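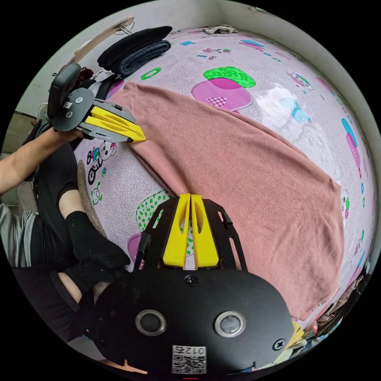 ¿Cómo se dobla una toalla de baño para que quepa en un estante estrecho? Se dobla primero en tres a lo largo, metiendo un lado sobre el otro, y después por la mitad dos veces, y se guarda con el lomo hacia fuera.

Así lo tengo apuntado en la tapa de este cuaderno desde hace un montón, y así lo he vuelto a copiar hoy porque la tapa vieja se está despegando. Son las once y pico de la noche, octubre, llueve otra vez, y llevo toda la tarde con las toallas. ¡Toda la tarde! Empecé después de comer con la idea de dejar el armario del pasillo decente antes de merendar y mira la hora que es.

La cosa venía de lejos. El armario nuevo (el Odov, el alto y flaco que compramos para aprovechar el hueco al lado del baño) tiene los estantes de 32 centímetros de ancho, y yo desde que lo montamos seguía doblando las toallas como las dobló siempre mi madre: por la mitad, por la mitad y otra vez por la mitad. Quedan unos cuadrados gordísimos que en el mueble de antes iban de maravilla y que en este se salen por delante y no dejan cerrar la puerta. Llevo semanas empujando la puerta con la rodilla. Se me abre de noche, además, con un crujido que da bastante respeto cuando vas medio dormida a por agua.

Así que hoy, cama despejada por un lado (por el otro no, por el otro se quedó la montaña de siempre), y a estirar toallas. Lo de hacerlo encima de la cama lo defiendo contra quien sea. La mesa de la cocina es más firme, vale, pero siempre tiene migas, y en el suelo me acuerdo de las lumbares tres días. En la cama extiendes la toalla entera, en diagonal si hace falta, le pasas las manos desde el centro hacia las esquinas y se va quedando plana. Lo malo es que el colchón cede y los bordes hacen ondas, y hay que ser paciente, y yo paciente soy hasta la cuarta toalla más o menos.

Tenía puesta la sábana lila de dibujitos, la del conejito azul, que ya sé que es una sábana para una criatura de cinco años pero me alegra la vida y no pienso dar explicaciones. Ritva Ahonen me dijo una vez que sobre una sábana estampada no se ve si la toalla está torcida. Pues a mí me pasa lo contrario, busco un dibujo, pongo ahí la esquina y luego llevo el otro lado hasta el mismo sitio. El conejo me sirvió de marca un buen rato, hasta que la sábana se fue arrugando y el conejo se me mudó hacia la almohada.

Empecé por la rosa. Es mi preferida, un rosa apagado, como de polvos de maquillaje antiguos, y es de rizo, de las que todavía tienen cuerpo. También es la peor de doblar, justamente por eso, porque el rizo se agarra a sí mismo y cuando quieres deslizar una capa sobre la otra se queda a medio camino haciendo bolsa. La estiré, hice el primer pliegue, me salió un pico por abajo. La abrí. Otra vez. Pico por arriba. A la tercera me di cuenta de que la toalla no es un rectángulo de verdad, se ha encogido más de un lado que del otro, y que por mucho que una se empeñe las esquinas no van a coincidir. Qué alivio, oye. Llevaba años echándome la culpa.

Lo que hice fue repartir el error: dejé el lado corto por dentro, el largo por fuera tapándolo todo, y con el lomo hacia la puerta no se nota nada. Rostyslav Ivanyshyn, el del tercero, que trabajó en la lavandería de un hotel, me enseñó el truco en el rellano con un felpudo, porque era lo que teníamos a mano. El felpudo no se dobla muy bien, pero la idea se entendía. También me dijo que nunca se tira de la toalla por el medio para colocarla, que se coge por una esquina, se levanta y se deja que cuelgue un momento para que el peso la enderece.

Esto de dejarla colgar no lo había hecho nunca y es lo que más me ha cambiado la tarde. Yo soy de arrastrar, de dar palmadas y de volver a arrastrar. Y resulta mucho más cómodo subirla, sentada en la cama con las piernas recogidas, y que caiga sola. La levantas, se retuerce un poquito, la dejas bajar y ya casi tiene el pliegue hecho. 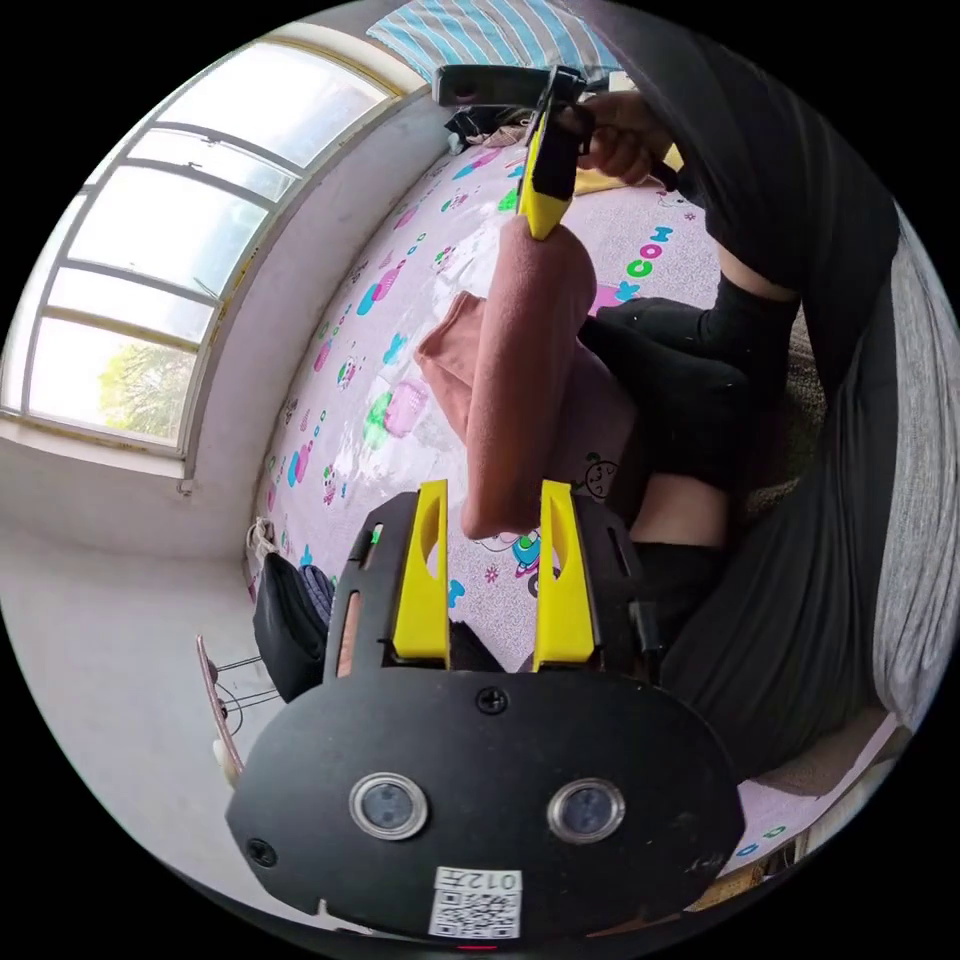 Eso sí, hay que agarrarla bien arriba y acompañarla abajo con la otra, porque si la sujetas solo de un punto se te hace un gurruño en un costado y acabas peor que al principio. Con la rosa me pasó un par de veces. Con las finas, las blancas de Miettinen que compré en rebajas, no pasa nunca, caen como un papel. Pero tampoco secan, así que cada una tiene lo suyo.

A media tarde me dio por el perfeccionismo y saqué el metro de costura. Quería saber de una vez cuánto espacio tengo en el armario, y salen 193 centímetros de alto por dentro, que parece muchísimo y luego entre baldas y la barra de abajo se queda en nada. Hice un dibujo en la parte de atrás de un sobre:

Balda de arriba: toallas de playa y el albornoz de invierno, que no alcanzo sin el taburete.
Segunda: las de baño, lomo hacia fuera.
Tercera: las de manos y las pequeñas de la cara.
Cuarta: sábanas, cada juego metido dentro de su funda de almohada.
Abajo del todo: trapos, la manta vieja y la bolsa de las pinzas.

El dibujo quedó precioso y el armario ha quedado parecido. Las sábanas no caben en la cuarta, las he tenido que partir entre la cuarta y la de abajo, y los trapos se han ido a la cocina de momento, en una bolsa colgada del pomo. Mañana veré. Las bajeras siguen siendo mi enemigo personal, esa goma por todo el contorno, esas esquinas que no son esquinas. He hecho unas pelotas bastante dignas y las he metido al fondo.

Pesé también la rosa, ya puestos, en la báscula de la cocina, por una discusión tonta que tuve con Ritva sobre si las toallas adelgazan con los lavados. Ella decía que sí, que cada vez que limpias el filtro de la secadora estás tirando un trocito de toalla. Me pareció una frase tristísima. No tengo el peso de cuando era nueva, o sea que no demuestra nada, pero una de las pequeñas de Miettinen da 254 gramos y lo dejo apuntado por si dentro de un año me acuerdo de volver a pesarla. (No me voy a acordar.)

Ah, y el suavizante. He decidido dejarlo. Tengo todavía media botella del Lumisine, el que huele a lilas y un poco a consulta de dentista, y me gusta abrir el armario y que huela, pero con el suavizante noto que las toallas resbalan sobre la piel y tardo el doble en secarme. Probaré con menos detergente y a sacudirlas bien antes de tender, a ver si quedan blandas. Si en unas semanas rascan, vuelvo al Lumisine sin ningún remordimiento.

Lo que me queda pendiente son las cestas. Había visto unas de Alow, bajitas, de las que se pueden sacar como un cajón, pero entre las que necesito y el envío se me va a casi 100 euros y me parece un disparate para guardar toallitas de la cara. Igual forro unas cajas de zapatos. Tengo tela de sobra de las cortinas y pegamento hay, creo, en el cajón de los horrores. Lo de las cajas lo digo cada otoño, también es verdad.

La puerta cierra. Lo he comprobado un montón de veces, solo por el gusto, y hace un clic pequeñito que no le había oído desde que lo montamos. He dejado la rosa la primera del montón y luego me he duchado y he usado otra, una gris medio deshilachada, con tal de no tocar la pila. Me durará hasta mañana, calculo, en cuanto alguien tire de una de abajo.

La montaña del otro lado de la cama la he pasado a la silla para poder acostarme. Hay calcetines sin pareja, una funda nórdica que ni miro y la camiseta que llevaba días buscando. De eso me ocupo otro rato, que se me cierran los ojos y todavía tengo que bajar la persiana y poner el móvil a cargar.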